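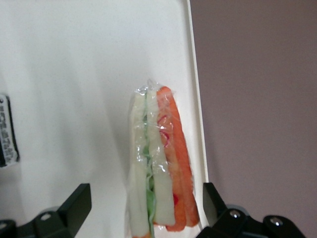
When Nyokabi Biwott began at Velinside, the packing bench had one gripper and nobody was permitted to change it. Now she has two on trial, the Dedby and the Arboleda, and she changes them herself with a hex key.

"Wrapped food is a difficult teacher," she tells me. "The film slides, the bread is soft, and the finger does not know which of them it is touching." She prefers to close on the lower part of the package, where she finds it firmer.

Each gripper has made 1,299 picks on the same arm. The Dedby is quicker to open – this she likes – but in her opinion it squeezes too much at the end of the stroke. The Arboleda has a gentler close and a worse cable. "I have repaired this cable 6 times. I am not angry, only I have written it in the report."

She kept the wrist camera in the same position for both, so that the recordings can be compared fairly. The colour settings she also left alone.

The next question is the controller. Flonico has offered a newer one at $1,794, and she would like to try it before choosing the fingers. "With a better force signal, maybe I will change my mind about the Dedby," she says.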